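4.2 Storage of dry goods in shared kitchens

The second part of the survey dealt with how households in shared accommodation keep dry foods once they have been brought home. Of the 143 households that took part, most lived in the older blocks at Larkolden, where one kitchen serves between two and four households and cupboard space is divided by agreement. The remainder lived in the newer buildings at Salmont, which have a separate kitchen for each flat but very little shelving. Interviews were carried out by Gebreyes and Ejigu in the respondents' own kitchens, and each lasted about 20 minutes.

Respondents were asked where they kept flour, rice, pulses, sugar and dried snacks, and whether they moved any of these out of the packet in which they were sold. Moving food into jars or tins was common for flour and sugar and much less so for everything else. Several respondents at Larkolden said that they preferred to leave food in its printed packet so that other members of the kitchen could tell at once what it was and who had bought it. One added that her neighbours had once used up a jar of her lentils in the belief that they were common stock. Glossy packets were also thought to keep damp out better than paper ones, although this was not tested in the present study.

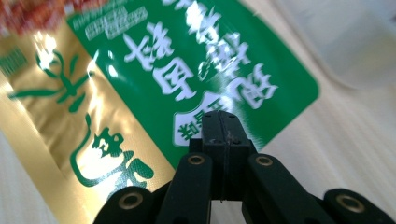 Figure 3. Glossy printed package with green print, on a pale surface.

Why do households in shared kitchens keep food in its original packet for longer? The reason given most often was ownership: a packet can be recognised, and a name can be written on it, whereas plain jars tend to be treated as belonging to everybody.

This finding differs in part from the earlier work of Moges, who put the same habit down mainly to the cost of containers. Cost was mentioned in our interviews, but chiefly by households that had moved in during the previous year. Longer-standing residents usually had jars to hand and chose not to use them — a point that the earlier questionnaire, which asked only whether containers were owned, could not have brought out.

Labelling followed a similar pattern. Names were written on packets far more often at Larkolden than at Salmont, and use-by dates were seldom copied across when food was moved into a jar. Where the date had been lost, respondents judged the food by smell or by memory of when it was bought. Worku and Worku (this volume) report the same practice among tenants at Gebru and suggest a small tie-on label as a remedy. We would support a trial of such labels, provided that they are supplied along with the jars.

Two limits should be noted. Cupboards were inspected only with the consent of every household using the kitchen, and in a few cases this was refused. The interviews were also held in March, when stocks of pulses are low, and the amounts recorded in Table 6 should be read with this in mind.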